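Okay, soup swap thread! I've done 5 winters of these now and I'm still not tired of it. 1/7

The idea: everyone cooks one big pot at home, brings it frozen in tubs, and goes home with a bit of everybody else's. My first one was in a hallway on Plirov Street and I left with borscht. Hooked!

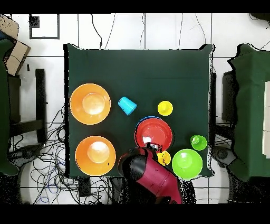

Start with how much to make. Six quarts per cook is plenty, and a tasting portion should be tiny, a few spoonfuls, or people are full by the third pot. I like plastic for tastings, bright stuff like the orange bowls on that green cloth, and a cup does fine for anything you can sip. 3/7

Labels next. Name of the soup, month, and what's in it, especially nuts, dairy and celery (celery gets forgotten every time). I write on freezer tape before the tub gets cold.
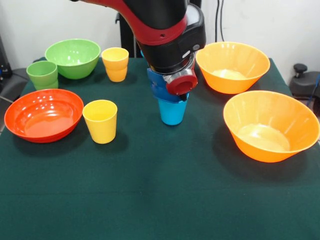 Can you freeze soup with potatoes in it?
Mashed or blended, it freezes great. Chunks go grainy, so leave them out and add fresh ones when you reheat. 5/7

Same goes for noodles, by the way. Bring them dry in a little bag taped to the lid. My November pot was red lentil with lemon, 23 tubs across two batches, and I'd make it again tomorrow.

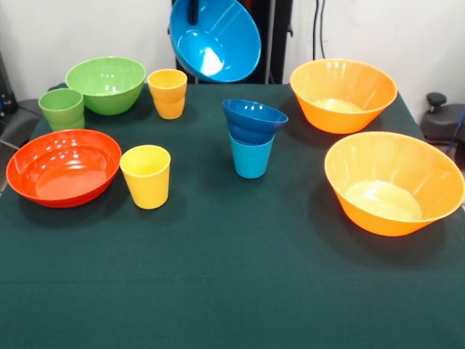 Cream goes in after thawing too, and so do soft herbs. Dill especially, it turns to lawn clippings in the freezer. 7/7

Oh, and draw numbers for who picks first! Way more fun than a line.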